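Minutes of the meeting of the assembly worksheet group, Gazi building, small meeting room
Date: 2023-03-02
Present: the two members from Dendanix, the member from Udorix, the secretary (who wrote these minutes). One member from Stida joined by telephone and left before item 5.

1. Minutes of the last meeting
The minutes were read and accepted with one correction. In item 3 the word "laminate" should be "laminated". The secretary has corrected the copy in the folder.

2. Printing of the sheets
Udorix reported that the print shop has given a new price for an order of 700 sheets. The price is valid until October. Dendanix asked if a smaller order is possible, because the layout may still change. The print shop does not accept less than the full order at this price. It was agreed to wait with the order until the layout is final, and to use the office printer for test copies until then. The office printer makes the paper curl a little when the room is warm, so the test copies should be kept flat under a board overnight.

3. The sheet on the table
The members looked at the place of the sheet on the table and at the light over it.
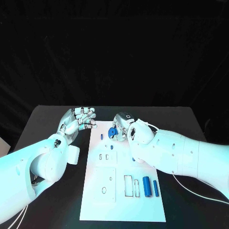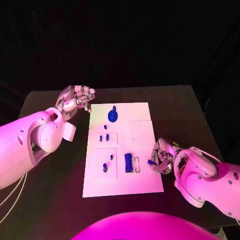

The main point under this item was how to keep the sheet in its place during work. Udorix proposed tape on all the corners. Dendanix was against this, for the reason that tape leaves glue on the table and the sheet tears when it is taken away. After some discussion the members agreed to try small pieces of removable putty, and to decide about a fixed holder later. It was also asked if the dark tabletop should be covered with something light. The opinion of most members was no: the white sheet is easy to find against the dark surface, and this should stay so. The Udorix member remarked that under the pink light the sheet becomes pale pink, and that any pale color we choose for printing must be tested in this light before the order is made. Dendanix will print a color strip for this test.

4. Small parts
The blue parts were discussed next. Stida wishes to keep blue for all of them, so that they do not get mixed with the parts of the other set. Dendanix said that new users sometimes ask which part is the first one, and would like to have a number printed on the sheet at each place. Stida was afraid that numbers make the sheet too full. It was agreed to make one version with numbers and one version without, and to compare them at the next meeting. Spare parts will be stored in boxes with 12 compartments. The lids of the old boxes do not close well any more and these boxes should not be used.

5. Written instructions
The present text is too long. The member from Udorix read the first page aloud and the members noticed that the same warning is given two times. The secretary will shorten the text and send it to all members. Comments should be written in the file itself and not in separate letters.

6. Other matters
The key for the storage cabinet is now kept in the office at Gazi. Who takes the key must sign the list.
The room is reserved for the next meeting for 30 minutes longer than today.

Open tasks
Color strip for the light test: Dendanix
Removable putty: Udorix
Two versions of the sheet, with and without numbers: Dendanix
Shorter instructions: secretary
Answer to the print shop: Udorix, after the layout is final

The meeting was closed after item 6. Corrections to these minutes can be sent to the secretary before the next meeting.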